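Tukura House Shared Kitchen
Inspection checklist with comments – November 24, 2024
Area covered: counters, wooden utensils, storage containers, shelf
Checklist no. 3554

Hello again, everybody, and thank you for leaving the kitchen so easy to get around in this time. I have kept to the same list as before so that the two sheets can be laid side by side, and I have written rather more in the comments than the form strictly has room for, as usual.

1. Counter surface sound, no chips or open seams
OK.
Comment: I ran my hand along the whole length and it is in good shape. Please remember that a dark speckled top hides crumbs beautifully, so wipe it even when it looks clean to you. A bit of low light from the side helps.

2. Wooden spoons and spatulas free of cracks, splinters and fuzzy edges
Needs attention.
Comment: We have 21 wooden pieces on the inventory, and 9 of them I would like to see sanded and oiled before anyone cooks with them again. The trouble is mostly at the neck, where the handle meets the bowl, and along the flat ends of the spatulas. Fine sandpaper, along the grain, then food-grade mineral oil, and leave them overnight. If a crack is deep enough to catch a fingernail, please don't try to save it, however fond of it you are (I know, I know, I have one like that at home).

3. Long thin sticks checked for splinters
Needs attention.
Comment: These get forgotten because they don't look like utensils, but they go near food and they splinter sooner than anything else we own. Run a dry paper towel down each one, and if it snags, sand it or throw it out.

4. Utensils laid out for checking, handles clear of one another
Partly.
Comment: The spoon and the spatula ended up in a heap with the other handles on the right side of the counter, with a white rod lying across the lot and a little glass dish half under the spatula. It's a small thing, but glass under wood is how we lose dishes – please move the dish first and then spread everything out with a bit of air between the pieces.

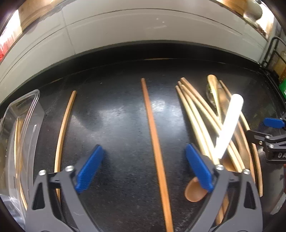

Reply from the Bernano kitchen: we had the same trouble with cracked necks last winter, and what helped us was giving up on soaking. We wash by hand, dry with a towel right away and stand everything handle down until morning. Oiling once a month has been plenty, and we have hardly thrown out a spoon in all that time.

I was very glad to get that and have copied it onto the card by the sink. The handle-down part is worth underlining, as it lets the water run away from the bowl of the spoon, and I had been doing it the other way up for years.

5. Clear plastic containers clean, with no clouding or cracks at the corners
OK.
Comment: Rounded corners are a blessing here, there's nowhere for old flour to sit. Do let the wooden handles dry fully before they go back in, though. A damp spoon in a plastic box will smell musty by the end of the week.

6. Shelf edge secure and wiped down
OK.
Comment: Firm when I leaned on it. It could do with a little oil too, if there is any left over from item 2.

7. Supplies on hand
Needs attention.
Comment: The mineral oil is nearly gone. Mertens has the larger bottle, and Ikirik carries the sandpaper we like in small packs. Please keep the total under 79 dollars and put the receipt in the drawer with the dish towels.

Result: passed, with items 2, 3, 4 and 7 to be followed up. Next check in January.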